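[damwood-users] Grout haze and sealing order on glazed wall tile
From: Fung-ping Chang
To: damwood-users
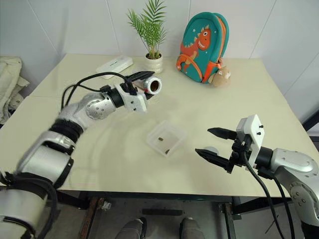

1. Reply to Remo's points

Remo Gasser wrote:

> I have a wall of white glazed tile, grouted in December with a cement
> grout (Floten, the fine unsanded one, colour "chalk"). Joints are 2 mm.
> There is a dull film over most of the tile which comes back every time
> I wipe it. I have used plain water, then washing-up liquid, then water
> again. A neighbour says to seal the whole wall now and the film will
> go. The archive has two threads on this and they disagree.
>
> Questions:
> a) Is the film grout or soap?
> b) Can I use the Josine acid cleaner on joints this narrow?
> c) Does the sealer go on before or after?
> d) The bottom course looks darker in the joints than the rest. Is that
> a bad mix?

Taking these in order, with the usual warning that I am going by your text and have not stood in front of the wall.

a) Probably both. Cement haze is left when the wash water carries fines out of the joint and dries on the glaze. Washing-up liquid then leaves its own film over it, and the two are hard to tell apart by eye. Test one tile. Wipe it with clean warm water and a white cotton cloth, rinse the cloth, wipe again, and buff dry with a second cloth. If the film smears under a wet finger it is soap. If it stays put and feels very slightly rough, it is cement. Do the soap removal over the whole wall first in either case. Acid on top of soap leaves a scum which is more trouble than the haze.

b) Yes, if diluted and if the joints are wetted first. The Josine label gives one strength for floors and another for walls, and the wall figure is the one to follow. I go weaker again on narrow joints and do a second pass if needed. The sequence I use:

Soak the joints with clean water until they stop taking it up. Dry grout will draw the acid in and you will lose the surface.
Work in patches of 40 by 40 cm, starting at the bottom. Runs down a dry tile will etch a line in the haze that shows afterwards.
Apply with a white nylon pad. Coloured pads can leave dye in a pale grout.
Leave for no more than 2 minutes, then rinse with a wet sponge and change the water. I get through roughly 20 litres on a small kitchen wall.
Rinse again the same evening.

Gloves and goggles throughout. Keep it off chrome, natural stone and any enamelled sink. If you have metal trim along the edge, tape it, and take the tape off the same day.

Do not use it if your glaze is crackled. The acid gets under the glaze through the crazing and you cannot rinse it out. Hold a torch flat against the tile and look along it; the crazing shows as a fine net.

c) After, in all cases. A penetrating sealer put over haze fixes it to the tile and you will then need a solvent stripper to shift it. Your neighbour may be thinking of the gloss that a topical sealer gives, which does hide a film for a few weeks. On a glazed tile the sealer has no business on the face anyway. It goes on the joint only, with a small artist's brush, and the surplus comes off the glaze before it skins over. Wait until the wall has dried out fully from the acid rinse. With the window shut and no heating that can be a week. With a dehumidifier I have sealed after three days without trouble.

d) Unlikely to be the mix if it is a whole course. If it were the mix you would see a change where one bucket ended, which is seldom along a level line. A dark bottom course usually means the joints are still damp, either from water standing on the worktop or from the silicone bead holding it in. Check whether the bead has lifted at the back. If it has, cut it out, leave the gap open until the joint has gone pale, then run a new bead. Do this before any acid.

2. On the two archive threads

They disagree because they are about different products. The first deals with epoxy grout, where acid does nothing and the residue has to come off with the maker's own remover in the first day or so. The second deals with cement grout. The thread title was not changed when the subject drifted, and the search page shows them side by side. Could whoever looks after the Sin index please tag the first one "epoxy"? I have asked before.

3. A correction to my own earlier post

I wrote that 160 grit was suitable for rubbing down a proud joint. That is too coarse beside a gloss glaze. Use a damp melamine block and more patience.

Remo, if the one-tile test gives you an odd result, post what the cloth looked like afterwards and which detergent it was.

Fung-ping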